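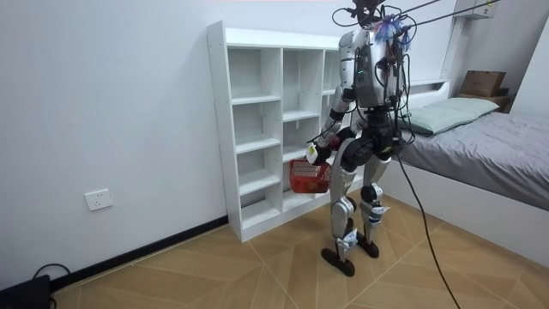 Filed under: House Meetings, Shelves & Storage, June
14 shares | 6 comments

Minutes of the Rurnari house meeting, June, kitchen end of the table

I took the minutes again, so if your best point isn't in here, you were talking while I was getting the milk. We started at 7.10 pm, with everybody there except the downstairs front room, who sent apologies and a cake (lemon, very good, gone by item two).

Last month's minutes

Accepted, with one change. I wrote that the Haltum Street bins go out in the evening and it should have said the morning. Sorry to whoever got the note from the neighbours.

The small bedroom

This took up most of the night! The plan is still to have it as the spare room, with the bed staying where it is and the white shelving unit across from it, against the wall. We had a go at whether the unit would be better in the hall, and I was all for that until somebody got out the tape measure and read out what would be left to walk through. So it stays. The floor in there is nice and light and I'd love to see as much of it as we can, which is my polite way of asking people to stop putting boxes down "just for tonight" (you know the boxes, they've been there since Easter).

The unit came from Listlow, second-hand, and cost us $257 with delivery. I've seen the same sort for $433 new, so I'm still very pleased with myself about it and I said so at the meeting and I'm saying it again here. The kitty has paid $50 of it back to me so far. The rest comes out over the next few months and there's no rush.

The shelf supports

The sides have small holes for the pins, so the shelves can go up or down in places. One person wanted the tall compartment in the middle split in two. Another wanted it left tall for the big cookbooks and the vase. We went back and forth on this for far too long, and then voted to leave it tall until the end of winter. Spare pins are in an envelope in the second kitchen drawer, with the takeaway menus. I'm told they're the Rimkutė kind and that the ones from the hardware shop are a hair too fat, so please don't force them.

The red basket

Agreed that the red plastic basket is the basket for tidying, and it belongs with the shelves. You take it round, you put in whatever's wandered off from where it lives, and you bring it back. It isn't for wet towels or for potatoes. I asked if we wanted a second one for upstairs and got a long silence, so I've put that down as a no for now.

Somebody pointed out that the mesh sides let small things poke through, hair clips and pens mostly. We could line it with a tea towel. I have a spare one with parrots on it and I'll bring it down.

Fruit

We had a proper talk about the fruit as well, and whether it should go in one big bowl like a normal household or be kept apart. I like it apart. A pear in the tall middle compartment with nothing leaning on it looks lovely to me, and you can see straight away what needs eating. The mangosteen got the wide shelf up on the right and there's a red one on the shelf under it.
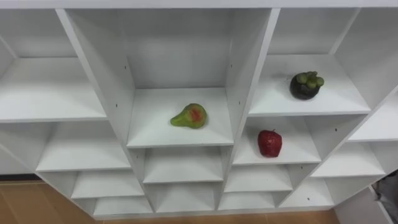

One of the upstairs lot said that was all very well but a bowl takes up a single shelf and gets carried to the table in one trip, and that fruit kept out of the kitchen is fruit you forget about. She also wanted it noted that pears go from rock hard to mush in an afternoon and you have to be walking past them to catch it. Noted! I did think she had a point about the table.

We settled on a trial. Fruit can go on the shelves one piece to a compartment until the next meeting, and anyone who finds something going soft eats it or stews it, no need to ask. If there's a great heap of mandarins, they go in the bowl. Bananas stay in the kitchen whatever happens, that one was unanimous.

Who gets which cubby

Left until next time. I'd drawn up a little plan with initials on it and it did not go down well. The upper left ones were the popular choice, and three people said they'd already been promised the same one, so I've put the plan away. Please have a think and tell me what you'd want to keep there, and be fair about the low ones, they're perfectly good for shoes.

Other business

The dusting roster is on the fridge. White shelves show everything, so it's a wipe with a damp cloth and then a dry one. The bed needs a second set of sheets and I'll look out for some. The kettle is fine, it was the power point.

Next meeting is in July, 7 pm, bring your own mug as we were eight people to six mugs this time. Finished 8.45 pm.

Tagged: minutes, spare room, tidying, fruit
6 comments | 14 shares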